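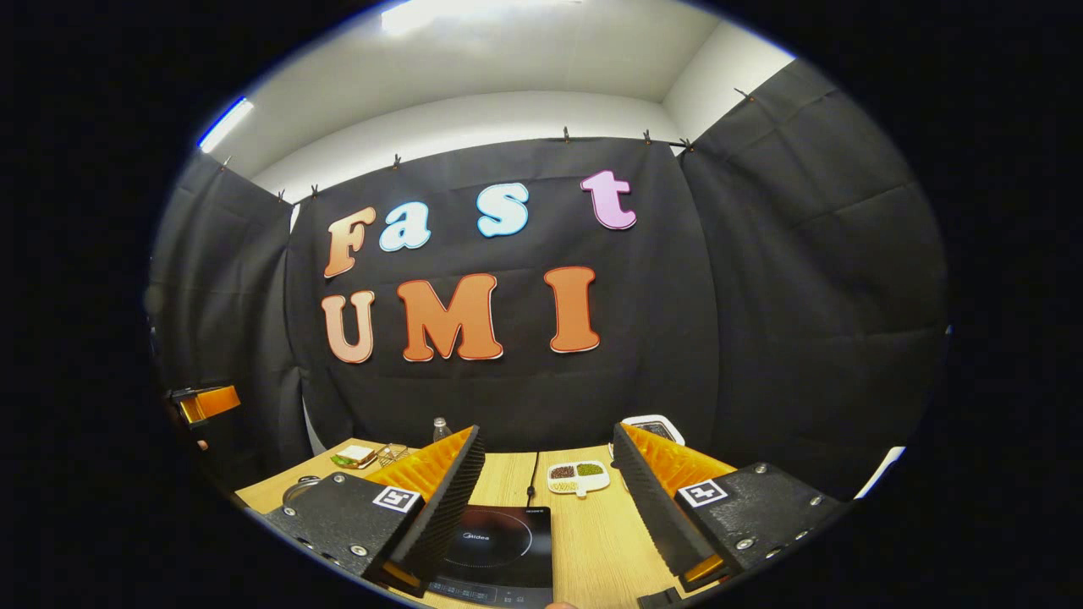

Cut-out letters on draped black cloth, with small black clips along the top

# Black cotton for a market booth: how do I keep it dark, flat and free of lint?

Rarkel Home Help > Fabric & Laundry

**thimble_and_toast** – posted March 6, 2022

Hello everyone, and sorry in advance for the length of this, I do go on a bit.

I make stoneware mugs and small bowls, mostly white and pale green glazes, and last September I had my very first booth at the Darari makers' market. My neighbor across the aisle had hung dark fabric behind her shelves and her jewelry looked wonderful, and my white pots against the beige wall of the hall looked like nothing at all. So over the winter I treated myself to plain black cotton from Qureshi Fabrics, enough for a back wall and two sides. It's medium weight, not stretchy, and it was on the bolt with no care instructions other than "machine wash," which wasn't a lot of help.

I put it up in the garage for a practice run and I have a few worries:

First, the fold lines. It came home folded into a tight square and then sat in a bag in the closet until after the holidays. I've ironed one panel and it took me most of an evening, and the creases are still faintly there if the light comes from the side. The longest piece is 161 inches and my ironing board is a perfectly normal ironing board, so by the time I got to one end, the other end was bunched up on the floor getting wrinkled again.

Second, lint. We have a cat. She's orange and white, so she has managed to be the worst possible color in two ways at once. But even without her, the cloth seems to pull fuzz out of the air.

Third, fading. My black jeans all go that sad brownish gray, and I'd like to get a few years out of this, as it wasn't cheap. Should I wash it before I use it? Should I wash it ever?

And last, how do you hang it? I'd been planning to sew a pocket along the top and slide a pole through, but my sewing is slow and the next market at Jallora is in a different building with different walls, so I don't know what I'd be hanging it from. I don't want to sew something that only fits one place.

I have an iron, a washing machine with the usual settings, a dryer that runs hot, and a garage. No steamer, but I could be talked into one. Thank you so much for any help, and for reading this far!

---

**old_bolt_end**

Welcome, and what a nice problem to have! I've been dragging black cloth around to quilt shows and church sales for longer than I'd like to admit, and I've ruined enough of it to have opinions.

Let me start with washing, because it's the one where the order matters. Yes, wash it once before you use it. New black cotton nearly always has extra dye sitting in it, and you don't want that coming off on a white glaze or on your hands when you're setting up on a warm morning. Cold water, gentle cycle, a small amount of liquid detergent, and nothing else in the machine with it. If your panels are long, do them one at a time. I once put three in together and they came out as a braid, and it took two of us to get it apart. Zigzag the raw ends first if you can stand to, or the machine will chew them into a beard. It doesn't have to be pretty.

Skip the powder. It leaves pale streaks in the folds if it doesn't dissolve all the way, and then you're washing the whole thing again. Skip fabric softener too, at least for this. I used to swear by it, and then I noticed the lint stuck worse on the panels I'd softened, which may be only my machine or my water, but I stopped and I haven't missed it.

Now, your hot dryer. That's what gets black jeans, in my experience – the heat and the tumbling rub the color off the high spots. Give the cloth a few minutes on low if you need to knock the worst of the wrinkles loose, then take it out while it's still damp and hang it over a shower rod or a line in the shade. Please not in full sun. I left a panel on the line one afternoon and went to lunch, and it had a stripe down the middle forever after.

After that first wash, leave it alone as long as you can. Mine get washed maybe once a season, or when somebody spills a drink. In between I take them outside and shake them hard.

For the ironing, forget the board. Clear off the kitchen table, put down a folded blanket with an old cotton sheet over the top, and iron there. You get a much wider area, and the finished part can slide off the far side onto a chair that you've covered with a clean towel. Iron on the wrong side, with the cloth still slightly damp, or with a spray bottle next to you. If you iron black cotton on the right side with a hot iron you can get shiny patches, and they show terribly under hall lights. For the stubborn fold lines, I mix one part white vinegar to two parts water, dab it on the crease with a rag, and press. Try it on a corner first. The smell goes away once it's dry.

And then – this is what took me years – never fold it again. Go to a carpet store or a fabric store and ask for one of the long cardboard tubes they throw out. Qureshi used to keep them by the back door, and they may still. Roll each panel onto a tube with the good side in, wrap an old sheet around the outside and tie it with strips of cloth. It stays flat, the cat can't get at it, and when you get to the hall you just unroll it. If a tube won't fit in your car, fold the panel lengthwise once, very loosely, and roll that on a shorter tube. One soft line down the middle is a lot easier to live with than a checkerboard.

Good luck at Jallora! I'd love to hear how the white pots look.

---

**cardtable_king**

Get a steamer. I paid 40 dollars for mine and I'd never go back. Hang the cloth first, then steam it where it hangs, top to bottom, pulling down gently with your other hand. Bring an extension cord and ask the organizers where the outlets are, they're always behind somebody else's booth.

Lint: sticky roller, the big kind on a long handle. Buy refills.

Also black polyester doesn't wrinkle like that. Just saying, for next time.

---

**pins_in_my_mouth**

I agree with nearly everything above, so I'll only talk about hanging it and the lint, and I'll try not to write you a novel (I will probably write you a novel).

I wouldn't sew the pocket yet. I did, on my very first set, and the pole in the next hall was fatter than the pocket. Now I just turn the top edge over twice and stitch it down so there's a firm band to grab, and I use clips. Spring clips, binder clips, whatever you have, so long as they're black, and so long as you squeeze them and give a tug to see if they slip. They'll go on a rail, a ledge, the rim of a folding screen, the top of a bookcase, nearly anything. Put one at each corner before you do the middle. If you start at one end and work across, you'll arrive at the other end with too much cloth or not enough, and then everything has to come off again.

I use six on my back wall and I keep spares in a mint tin. They do wander off at shows.

Where two panels meet, overlap them by the width of your hand. A gap lets a bright line through, and your eye goes right to it and not to the mugs. Cotton also hangs better with a little weight at the bottom. I slipped a length of light chain from the hardware store into the hem, but I've also used a row of big washers tucked in and stitched at each side so they don't slide. If you can't face any more sewing, clip a few heavier clips along the bottom where your table skirt hides them. And keep the bottom edge up off the floor, both for tripping and for dust. Hall floors are filthy.

One more thing before you load the car: ask the people who run the market whether they have fire rules for cloth. Some halls want fabric that's been treated, and some want to see the paperwork. Jallora did ask me once, in the old building. I had no idea what they meant and ended up with a bare wall all day. If you do need treated cloth, washing can take the treatment out, so check what it says on that before you follow anybody's laundry advice, including ours.

As for lint, rollers are fine for touch-ups but on a whole wall you'll use up sheet after sheet. I go over it first with a slightly damp rubber glove. Put the glove on, stroke downward, always the same direction, and the hair comes up in little rolls you can pick off. It's very satisfying! Do this once it's hanging. If you do it at home you'll only have to do it over again when you get there. Then use the roller just at eye level, where people will be looking.

I don't agree about the polyester, by the way. The kind I bought had a sheen to it, and it drew hair like a magnet. The price was very nice, though, and yours might be better than mine was.

Oh, and white pots on black look lovely, but put a little clip light on each side of the shelf if they'll let you. All that dark cloth drinks up the light, and your pale green will go gray without some help.

---

**thimble_and_toast**

Oh my goodness, thank you all! The kitchen table idea never even crossed my mind. I did the first panel last night with the blanket and the vinegar water, and the worst crease is gone, or at least I can't find it anymore. The house smelled like pickles until bedtime, but my family has put up with worse.

I've written to Jallora about the fire rules and I'm holding off on washing the other two until they answer. I've also got a cardboard tube standing in the hallway, and the cat has already claimed the inside of it, so I may need to go back and ask for a second one.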